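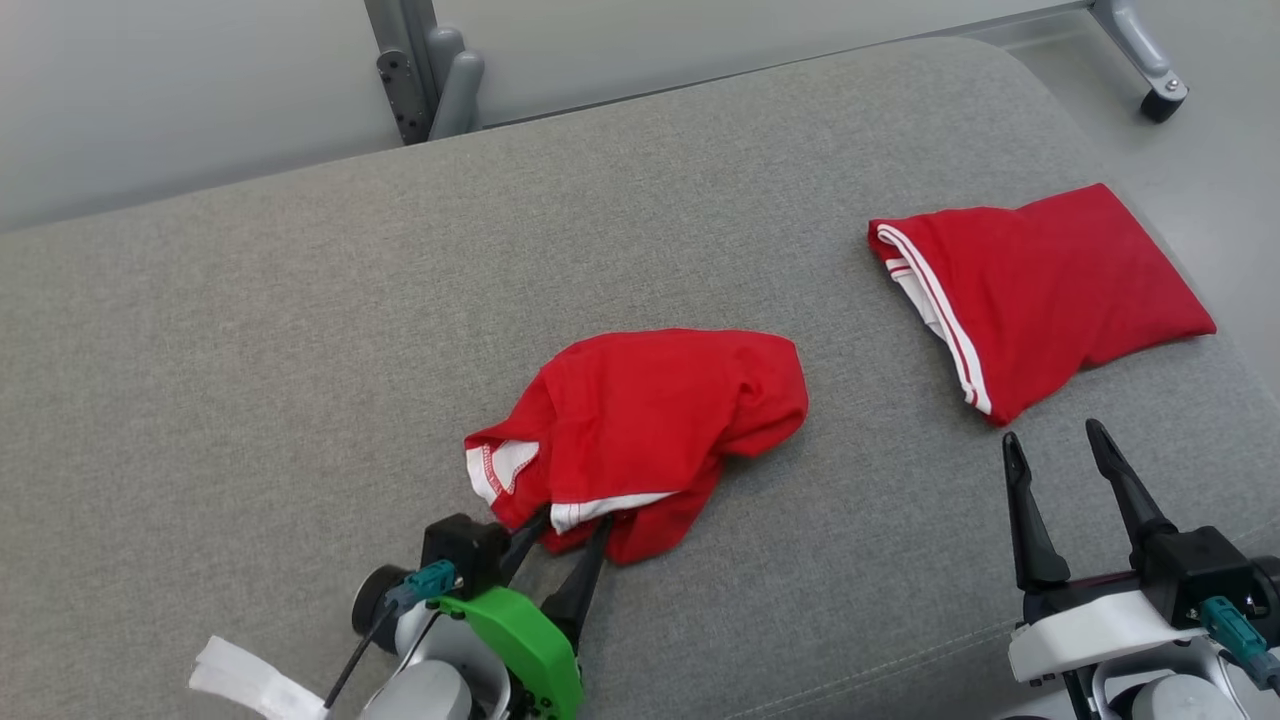

Notebook, wardrobe and continuity bench — January

Reshoot prep for the Clollbridge film. Word came at 10 in the morning that the wedding sequence is back on after all the stopping and starting, with a new actor as the younger brother. I am so pleased! We get another go at the courtyard dance, and this time the costumes can be right from the first setup.

Went through the old continuity log with Niloufar Kazemi before lunch. It holds 2,587 stills, badly sorted (my fault, I numbered by reel and she numbers by scene). We switched to her system and it's already so much easier to find things. Scene 97 is the big one: the brother walks in from the rain, argues with his father, then joins the dance. Three stages of the same shirt, and the old takes of the father are staying in the picture, so everything on the new actor has to match what's in the background of those shots.
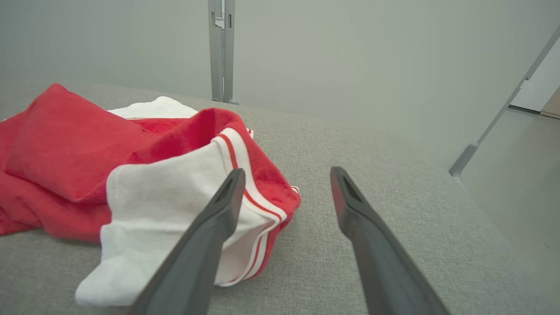 Aging tests for the shirt went better than I dared hope. First try was weak tea on the collar, which came up too yellow under the warm lamps. Second try was a gray-brown dye bath, very thin, brushed on along the seams while the cloth was damp, and that one is lovely — it looks like ten years of wear and still moves well. I want to try the same bath on plain white fabric, like the white piece by the crumpled pile on the gray cover, to see how it takes without a pattern to hide behind. Niloufar thinks it will need half the strength. Writing that down so she can be right about it later.

Crowd costumes: Simbridge can send over 100 pieces for the dance, mostly scarves and vests. Damasceno is still cutting the father's second coat and wants the shoulder measurement again. Sent it. Asked for the spare buttons to come in the same parcel.
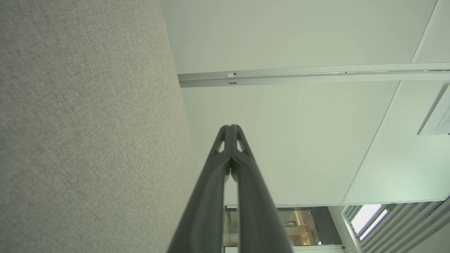
Gray fabric, close up.

Watched the rough cut of the dance at Sidinby late in the afternoon. The music has changed since I last saw it and the whole number feels faster now, so hems need to come up a little or somebody will trip on the turn. Marked the four dancers in the front row first.

Still to do: half-strength bath, rain stage of the shirt, relabel the reel numbers from scene 60 on. Niloufar has the key to the dye cupboard.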